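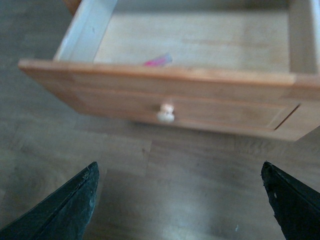 Wrist view from the training room: nightstand drawer open, one small pink item just behind the front panel.

Drellelwood Guest Rooms
Room Turnover Working Group
Minutes of the February meeting

Present: housekeeping (both shifts), front desk, maintenance, lost property, training, and the Hofstetter support technician by phone.
Apologies: laundry, who had a delivery.
Meeting opened at 2:15 p.m. in the staff dining room.

1. Minutes of the last meeting

Accepted with one correction. The vacuum trial was on the second floor, not the third.

2. Matters arising

The extra linen cart has come and the early shift is very happy with it! The squeaky wheel has been reported. Maintenance still owes us hooks for the second-floor closet.

3. Drawer checks with the Karkent

Big item of the day, and a good one. The Karkent has now done some 900 drawer openings in the training room since it was set up, and housekeeping has stopped crowding round the door to watch (mostly).

For those who missed the last meeting: the robot opens the nightstand drawers after checkout and looks for things left behind. It does not take anything out. If it sees an item it sends a note to the cart tablet, and whoever has the room goes and collects it. Lost property asked for it to stay that way, and the group agreed without a vote.

Small things were discussed at length. Anything lying tight against the inside of the drawer front is easy to miss from a standing position, and several people said they have missed hair clips, earplugs and lip balm that way for years. The wrist camera looks down over the front panel, and the early shift is delighted with that. There was a lot of laughter about who has walked past what.

The late shift asked if the drawer check means fewer minutes per room on the schedule. Management's answer, recorded here as requested: the room time stays at 35 minutes through the trial, and any change comes to this group first. The time saved on bending goes to bathrooms, where everybody agrees we are rushed.

Knees and backs came up too. One housekeeper with a bad knee said that not crouching at low drawers would be the best thing to happen on this job in a long while. Minuted in full at the group's request.

Action: lost property to write a one-page note on what happens after a tablet alert.
Action: training to add small items to the practice list.

4. Cords and chargers

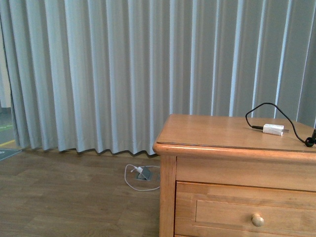
Nightstand by the curtain, with the charger and black cable on top and the white cable at the floor outlet.

Maintenance raised cords. A white cable looped on the floor beside the furniture is something the staff step over without thinking, but the robot's base has to be told about it. Hofstetter's technician said the floor outlets can be marked on the room map, and that a loose cable next to one should be treated as a keep-out spot until a person has moved it.

Front desk asked if a charger on the tabletop counts as lost property. Yes, if it belongs to a guest. Our own loaner chargers are the trouble, as they look like everyone else's. Tagging them was suggested by three people at once, so we are doing it. Green tape for now.

There was also a short and lively talk about curtains. Late shift likes them closed for the check, early shift likes daylight. The technician would like to see both tried, and we'll alternate and keep notes.

Action: maintenance to tape the loaner chargers and mark floor outlets on the map.
Action: both shifts to write "open" or "closed" on the check sheet.

5. Where the arm goes

Training went through the approach to the nightstand. The gripper comes in low past the front corner of the tabletop, and people working in the room need to give it space on that side. Please don't reach over the top to rescue a phone or a glass while the arm is there. Use the pause button on the tablet, then reach.

Late shift asked who clears the tabletop. Agreed: the housekeeper does, before starting the check. Nobody wants a water glass in the drawer.

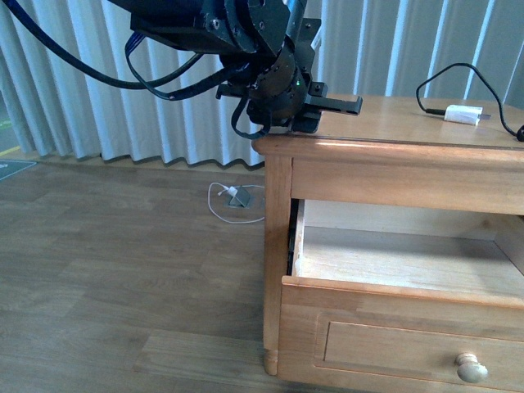 6. Training places and new duties

There are 4 places on the next operator session and we already have more names than that, which is wonderful to see. Places go to two people from each shift. Lukcombe, our sister house, has asked to send someone to watch, and the group is glad to have them.

Operators will get the trained-duty rate for the hours they run the checks. Front desk wanted that written down, so it is written down.

7. First live room

Room 101, after a late checkout, with the early shift supervising. The paper checklist stays in use alongside the robot.

8. Any other business

The coffee machine is fixed. Thank you, maintenance!

Meeting closed at 3:20 p.m. Next meeting in March, same room.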